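Clarnden Household Textiles Survey: data card
Release 2, Mon 6 October

The survey records how households wash, dry and store bedding and everyday clothes. It is maintained by the Marar office and supplied as plain text tables.

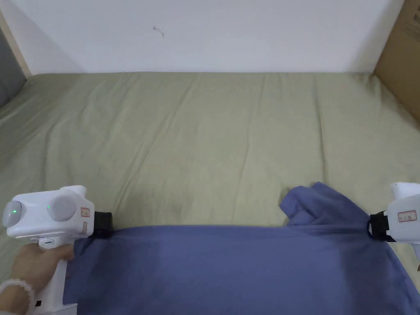 Sreekumar Alva asked during review whether shared laundries should be entered under the household or under the building. They are entered under the household, with the building code given in the notes column.

Contents
The release holds 112 household returns from Tarkora and Fulby. Each return covers 5 weeks in March and the month following. Returns are stored in 2 tables, one for washing and one for storage, joined on the household code.

Fields
house_code: code given at enrolment
item: type of article, from the fixed list
wash_temp: setting chosen, in degrees Celsius
dry_method: line, rack, machine or other
notes: free text, names removed

Known limits
Blankets and quilts were entered as one item in Fulby and separately in Tarkora. The two places should not be compared on this item. Blank temperatures mean that the setting was not written down -- they do not mean a cold wash.

Use
The tables may be used for teaching and study. Users should cite the release number. Corrections should be sent to Sowmya Poduval at the Marar office, quoting the household code and the field concerned.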